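Checklist for the upstairs rooms at Zarkircombe, October round. Filled in by Meirion Parri, with Paula Vlad reading out the old sheet. Ticks mean I looked at it myself. A dash means somebody told me it was fine, and I've written down who.

The last sheet had every box ticked in the same pen with no comments at all, so I've started again from scratch.

## Stairs and landing

- [x] **Handrail firm along its length.** Firm at the top, firm at the bottom, gives slightly in the middle when leaned on. The old sheet says "solid". I'd like to know who leaned on it. Second bracket from the top needs a longer screw.
- [x] **Treads sound, nosings in place.** Yes. The strip on the fourth tread has been glued back and the glue has squeezed out at one end. Tidy enough.
- [ ] **Landing clear of stored items.** Two folded display boards and a box of coat hangers. I was told these are "only there until Monday". The same boards are mentioned on the sheet before last.
- [x] **Light switch works from both ends.** Works.
- [ ] **Emergency light, monthly flick test.** Came on. The log beside it has entries for months when the building was shut, so I don't give the log much weight. Full-duration test still to do.

## Fire doors

- [x] **Door A closes fully from any angle.** Closes from wide open. From nearly shut it stops on the latch and sits there. I've ticked it on the strength of the closer being adjusted while I stood there, after which it shut five times out of 5.
- [ ] **Door B closes fully.** Doesn't. Traian Crăciun says it swells in damp weather and comes right by itself. That may be so, but we can't ask a fire to wait for a dry spell. Plane the edge or rehang it.
- [x] **Seals unbroken.** A few inches painted over on Door B at the top. Otherwise all right.
- [x] **No wedges in use.** None in use. One on top of the cupboard beside Door A, with a worn end. Removed.

## Extinguishers

- [x] **Correct type on each bracket.** Water on the landing, CO2 by the sockets. The sign over the CO2 one is for foam and ought to come down.
- [x] **Pins and tags present.** Present.
- [–] **Serviced within the year.** Aurel Crăciun says the engineer from Gilon came. The label has been written in biro and has rubbed away where the date should be. I've asked for the paper copy. A dash until I see it.

## Electrical

- [ ] **Portable items tested and labelled.** Most are. The kettle has two stickers with different results, one stuck half over the other. Taken out of use, which was not popular.
- [x] **No extension leads run off other extension leads.** There was one under the window. Separated.
- [x] **Fan heater, rated 2000 W, on its own wall socket.** It is now. Paula found it on the four-way block with the laminator. The old sheet says "heater OK", and perhaps it was, but the block was warm to the touch.
- [x] **Sockets not cracked or loose.** One faceplate loose by the door, tightened with the power off.
- [ ] **Consumer unit labelled.** Labelled, though I doubt all of it. The switch marked "kitchen" puts out the landing. Needs an hour and two people, one at each end shouting.

## Water and washroom

- [x] **Hot tap not scalding.** Ran it for two minutes. Comfortable.
- [ ] **Little-used outlets flushed weekly.** The sheet on the wall has initials for every week, all V.E. Valentin Ene says he does it every time without fail, and then asked me which tap it was. Put down as not done.
- [x] **Floor not slippery.** Fine when dry. The mat curls at one corner and I've turned it round.

## Storage

- [x] **Shelving fixed to the wall.** The Sandu unit is fixed in two places. The other is fixed in one, with a plug that turns. Heavy boxes moved to the bottom shelf for now.
- [ ] **Steps in good order.** Left foot missing its rubber. Somebody has wrapped it in tape and written "mended". It is not mended. Tied shut.
- [x] **Cupboard key, tag 64, in the key safe.** There, on the wrong hook. Safe still opens with 2525, which everyone in Wurketance seems to know. Change it.

## Worktops and surfaces

- [x] **Tables stable, locking legs engaged.** One leg had been left unlocked. Done.
- [x] **Edges free of chips and splinters.** Ran a cloth along all of them and it didn't catch.
- [x] **Pale tops wiped down and looked at from low down for cracks.** The old sheet has "as new", a phrase I distrust on any table. I looked across the white one and found nothing to write down.
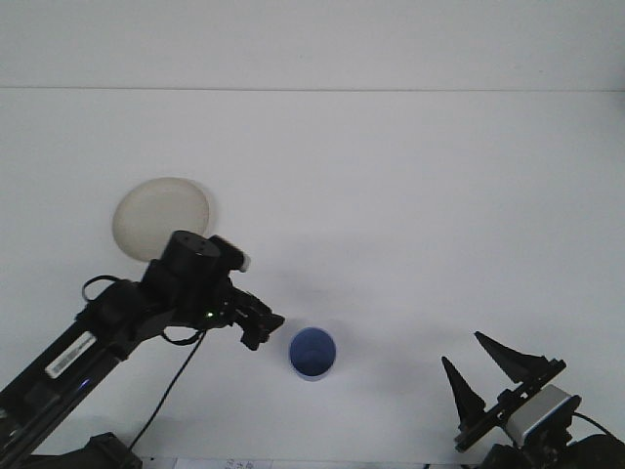
## Carried over

- [ ] Handrail bracket, longer screw. Meirion.
- [ ] Door B, edge or hinges. Traian, before the wet weather and not after it.
- [ ] Paper copy of the extinguisher service. Aurel.
- [ ] Weekly flushing, starting with being shown the tap. Valentin.
- [ ] New code for the key safe, not to be written on the key safe.
- [ ] Display boards off the landing. I'll look on Monday.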